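Forums > Hobby Robotics > Grasping and Manipulation
Filed under: methods, show your results
Started by zilavcombe_nev, February 5, 2021

zilavcombe_nev wrote:
Been trying the Lanasura way of scoring bin picking, where you reset the objects by hand between rounds and only count a pick if the thing is held for 8 seconds. I did 25 rounds over December with a paper bowl instead of a proper bin (kraft paper and a lot of black tape, it's held up better than I feared!). The duck is miles ahead. The seashell is a misery, the fingers keep sliding up the pointy end.

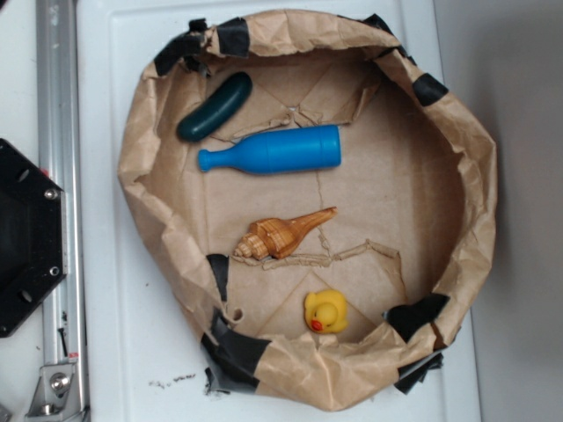 Reply 1, tulin_s:
Love the bowl! But I don't think you're measuring grasping there. There's a torn ridge of paper right by the shell, so the floor is part of the test. I'd flatten it and run the lot again.

Reply 2, Thabiso R:
Disagree with Tülin, sorry. Real bins are lumpy. I'd leave the rip and just do more rounds, 25 is tiny for four objects.

Reply 3, zilavcombe_nev:
How many more though? I'm not doing 1,000 by hand, my knees won't have it.

Reply 4, tulin_s:
Do 30 on a flat floor and 30 on the ripped one, same starting spots. If the shell scores the same on both I'll shut up about the paper.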